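Week 9 handout: looking after the two-armed machine

Friday, November 9, 2018

Hi everyone. These are my notes from the lecture, tidied up a bit and with the bits I forgot to say put back in (sorry to the back row, I know I talk fast once the hands come out). Read them before your lab slot at Misstead. You'll be doing the morning check yourselves and I'd like you to arrive knowing where the straps go!

Our machine lives in the kitchen cell, and the kitchen cell is hard on it. Plates are big, smooth and awkward, a sink has water in it, and a dishwasher door sits exactly where a cable wants to be. So most of what we call maintenance in this course is hands, wrists and cables, in that order. The shoulders hardly ever bother us.

1. Before power

Walk around it first. I mean all the way around, behind it too. Follow each cable with your eyes from the body to wherever it ends up, and if two of them have wound around each other, separate them now while nothing is moving. Anything lying on the floor near the dishwasher gets moved clear of the door and the lower rack. Last May a group at the Brorville site skipped this and shut a signal cable in the rack runners. It took two days to find the break, and the cable looked perfectly fine from outside.

Then the wrists. Each forearm has a strap and cuff just below the hand, and people always do one of two things: they crank it down like a ski boot, or they leave it so slack that it creeps. You want it snug enough that it doesn't turn when you twist it gently with two fingers. If it has crept, undo it completely and start again. Don't drag it back into place, you'll only bend the connector, and Zinhle Mnguni has a whole drawer of bent connectors she will happily show you.

2. Knuckle screws

These are tiny and they do work loose. Use the small driver from the Zoston kit, the one with the red tape on it, and test every knuckle on both hands. Test means turn until you feel it stop. It does not mean tighten! The threads are soft and I have stripped more of them than I'd like to admit to a room full of students. If a screw keeps turning, write down the hand and the finger and leave it for Zinhle.

While you're in there, bend each finger through its travel by hand, power still off. It should feel even the whole way. A gritty patch usually means food or detergent has dried in the joint, and a dry brush will get most of it. No sprays, please. I know the can is right there on the shelf.

3. Power up and open hand

Bring it up from the console and wait for the Morsy screen to show both arms ready. Give it 5 minutes in the rest pose before you ask it for anything, then run the open-hand routine on the left and on the right. All the fingers should reach full extension together. One finger lagging behind the others is the thing to watch for, and it's easier to spot from the side than from the front, so get a teammate to stand over there.
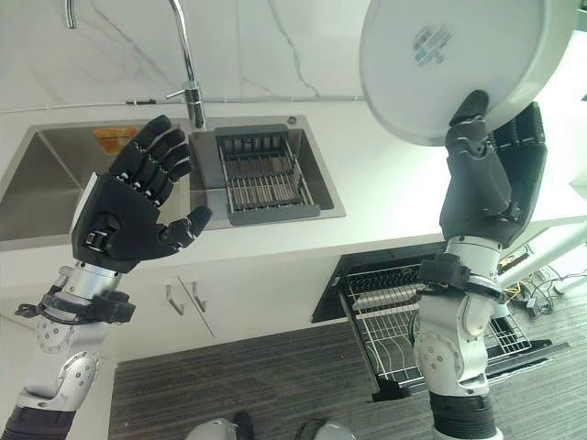 4. The plate hold

I'm fond of this test because it shows up problems that the open-hand routine sails straight past. One hand holds a plate by the rim with the thumb on the underside, and you tilt it slowly through the positions on the console list. Start with grip effort at 37 percent. If the plate shifts, go up in small steps and stop at 65, because past that you are hiding a fault instead of testing for one (and I'd like to keep our plates). A plate that slips at 65 nearly always comes down to a worn fingertip or a cuff that has rotated, so go back to section 1 before you touch any settings.

Do it with a dry plate first and a wet one second, and log them separately. A lot of last year's logs just say "plate OK" and I can't do anything with that.

5. When you stop it

Put the plate down before you stop the program. It sounds obvious, I know, but on our setup a stop relaxes the fingers, and one group learned that over the sink. Arms back to rest, hands empty, then power off at the console, then the wall. Wipe the hands with a barely damp cloth and leave them open overnight so the joints can air.

For the lab

Bring closed shoes and tie back long hair. Fill in log sheet 17 (the old sheet has no space for the cuffs, so please recycle it if you still have a copy). Each pair hands in one sheet with both names on it. If you find a fault, even one you caused, write it in. You get full marks for a fault properly reported, and I get a machine that works on Monday.

Reading for next time is the chapter on tendon wear, up to the worked problem. You can skip the part on hydraulic hands.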